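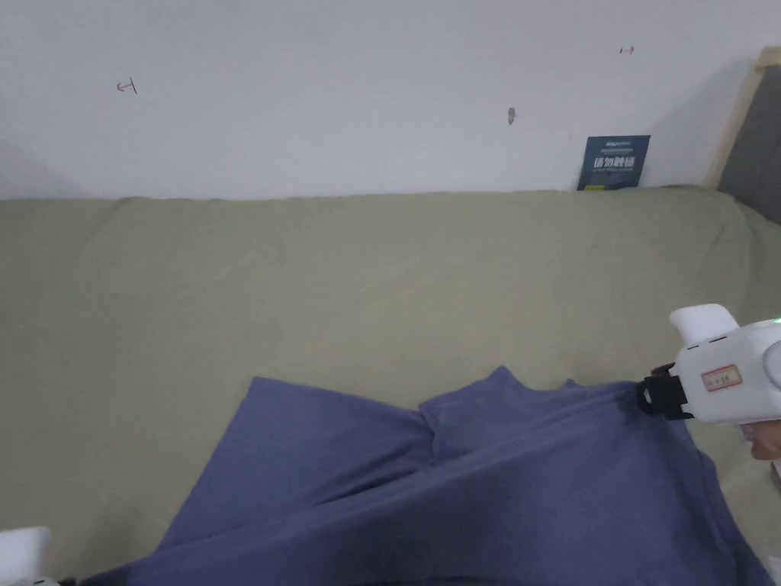 I fold laundry on the bed. I have done it that way since my first apartment, and I think most people who own a folding table or a fancy counter over the washer end up doing it there too. A bed is wide and it stands at a decent height. A T-shirt can lie completely flat on it with its sleeves out, and you can walk to the other side if you need to.

What I want to argue against is the idea that folding has to be done well. There is a whole branch of advice now that treats the folded shirt as a kind of test. You are supposed to get it into a rectangle that stands up by itself in the drawer. My neighbor Cúc Tăng folds like this and her drawers look like a card catalog. She told me in August that she had taught her nephew the method over one long afternoon and that he was a changed person. I saw him last week and he was wearing a sweatshirt that had clearly spent some time under a chair.

I tried it for 40 days. I kept at it through two trips and a cold. The drawers looked good for the first part of that, and then I had to get a shirt from the back in a hurry and the row fell over, and I stood it up again, and the next morning I did the same thing. A flat stack also falls apart when you pull from the bottom, but it doesn't ask you to fix it. You push it down and close the drawer.

My own method is half, half, and in. Lay the shirt face down, bring one side over the other, turn the sleeves back, fold it up from the hem. If the cloth bunches, pull once on the corner and let it go. Soft cotton will not keep a sharp edge anyway. Towels get the same treatment with one more fold. Fitted sheets I roll up and put under the flat ones, and I have no plans to learn anything else.

There are things I am strict about. The bed gets made first, even if only the bottom sheet is pulled smooth, or you lose socks in the blankets and the creases go right through to whatever you lay on top. Everything goes away the same day. A pile of folded clothes left on the bed gets moved to the chair at night and by the weekend it is a pile of unfolded clothes. I would take a badly folded shirt in a drawer over a perfect one on a chair every time.

Valtteri Saarela, who I shared a house with in Kerkcombe, didn't fold at all. He had hooks and one deep basket, and he looked the same as the rest of us. I found that irritating then. I think now he had a point about undershirts and gym clothes – they can go in a bin, and the bin can be a mess. I still fold the things I wear to work, and I like doing it, mostly on Sunday evenings with the radio on. It takes as long as one program if there are no sheets.

So my advice, if you want it, is to decide which clothes you care about and fold those. Do them on the bed, in whatever shape fits your drawer. The rest can go in loose.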